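Kultevgate household items – readme

Last touched in August. Written quickly, will tidy up later. If something contradicts the item list, trust the item list.

What this is

Notes and pictures of ordinary small household things on tables. Mugs, tubes, brushes, cups, soap dishes, that sort of stuff. The kind of things that pile up next to a sink or get left out after breakfast. 1,222 pictures in the full folder, 1,000 of them in the main part, the rest held back in a folder called extra. Same kinds of things in both.

Elibariki Odera picked the items and wrote most of the notes. Mortimer Ostrowski did the naming and the second read. Questions to either, Mortimer answers faster.

Folders

main – start with this one
extra – held back, please don't mix it in
notes – one text file per item group, plain text
items.csv – the item list, one row per object
old – ignore, will be deleted once Kinyua has finished copying from it

Item groups

There are 6 groups. Names are short on purpose, they get used in file names.

drinkware – mugs, cups, tumblers
bathroom – tubes, brushes, soap
kitchen_small – spoons, peelers, lids
paper – notepads, envelopes, receipts
cloth – dish towels, washcloths
misc – everything we argued about

An item has one group only, even if it lives in two rooms. A toothpaste tube is bathroom wherever it's lying. A mug is drinkware even when somebody keeps toothbrushes in it. We went back and forth on that one and the notes for drinkware still have the old wording in a couple places, sorry.

Mixed tables

Plenty of pictures have things from 2 groups close together, and those are the ones people ask about. They get a line for each item and the word mixed in the last column. Pose is written down per item: upright, on side, upside down, leaning. For anything with an open end we also write which way the opening points, left and right as you look at the picture. Handles get a word too – up, down, left, right, hidden.

For the one below the lines would be mug, cream-white, plain, on side, opening lower left, handle up; and tube, toothpaste, blue, lying diagonal, partly behind mug.

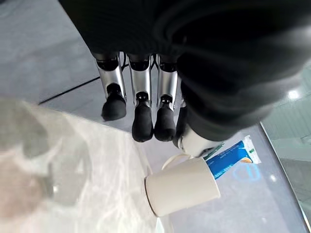
Colors

Everyday color words only. Blue, green, red, gray, cream-white and so on. Earlier version had things like "eggshell" and "bone" for the mugs and it was a mess, four names for what was the same shade. All merged into cream-white. If a mug has a different color on the rim put it in the remarks column, don't invent a two-part color.

Plain means no print and no pattern. Shading doesn't count as pattern. A colored rim doesn't count either.

Partly hidden things

If you can tell what it is, it gets a line. If you can't, write unknown and move on. Please do not guess brands from a scrap of label. Zarkthorpe wanted a brand column and we said no, too many half-seen labels and too much arguing.

Write what it's behind. "Partly behind mug" is enough, no need to say how much.

Known problems

– notes for paper are thin, only half the envelopes are in there
– "tumbler" and "cup" were used loosely at the start. Mostly fixed in main, not checked in extra
– handle direction missing for some mugs lying on their side. If the field is blank it means not filled in, it does not mean hidden
– kitchen_small has lids whose pots are not in the item list. Left as is
– a few spellings of toothpaste in the remarks column (tooth paste, toothpast). Search for all of them
– Nenulska copy of items.csv uses semicolons instead of commas, otherwise identical

Adding items

Add a row at the bottom of items.csv, don't re-sort. Use the next free number. Singular names, lower case, no spaces – toothbrush, soap_dish, mug. Then a line or two in the matching notes file saying what it looks like and anything that would help tell it apart from its neighbours in the list. Two mugs with the same color need something else to go on, handle shape or height or whatever you have.

Don't rename old items even if the name is bad. Mortimer has a list of bad names and will do them all in one go.

To do

Finish envelopes. Check cup/tumbler in extra. Decide if sponge is bathroom or kitchen_small, currenty in misc.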